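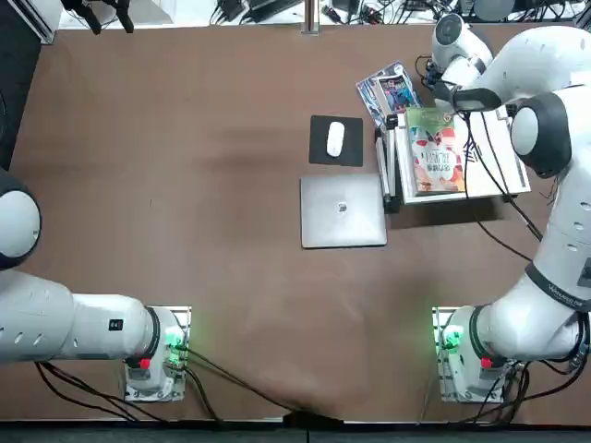

Com que frequência se deve reaplicar o óleo num tampo de mesa de madeira?
De 6 em 6 meses em uso doméstico; em balcões de atendimento e bancadas de oficina, sempre que uma gota de água deixar de formar pérola na superfície.

Óleo para tampos Katadby 300
Acabamento de impregnação para madeira maciça e folheada, interior

O Katadby 300 é um óleo de base vegetal, sem pigmento, para tampos de mesa, aparadores e prateleiras. Penetra na fibra e não forma película. Escurece ligeiramente as madeiras claras; recomenda-se ensaio prévio na face inferior do tampo.

Características
Teor de sólidos: 76 %
Conteúdo: 300 ml ou 2000 ml
Aspeto: acetinado mate
Aplicação: pano de algodão ou trincha de cerda natural
Diluição: pronto a usar, não diluir

Preparação
A madeira deve estar seca e isenta de cera, verniz ou silicone. Lixar no sentido do veio, terminando com grão fino, e aspirar o pó. Tampos antes envernizados têm de ser lixados até à madeira nua. Em carvalho, não usar palha de aço: os resíduos provocam manchas negras.

Aplicação
Agitar a lata. Aplicar uma camada fina e uniforme, deixar penetrar e retirar todo o excesso com pano limpo antes que fique pegajoso. Repetir no dia seguinte. Os topos absorvem mais e pedem uma demão suplementar. Não trabalhar com sol direto sobre a peça.

Segurança
Os panos embebidos em óleo podem inflamar-se espontaneamente. Molhar com água e guardar em recipiente metálico fechado até à eliminação.

Manutenção
Limpar com pano húmido e sabão neutro. Não usar amoníaco nem produtos abrasivos. Riscos superficiais reparam-se localmente, com lixagem ligeira e nova demão.

Encomendas
A lata de 2000 ml é fornecida apenas a profissionais, pelo armazém Zúñiga. Expedição à quarta-feira. Fichas técnica e de segurança a pedido, ao cuidado de Elsa Sandberg.

Produtos relacionados: sabão para madeira Lirkuddale; cera de retoque Plikutbridge.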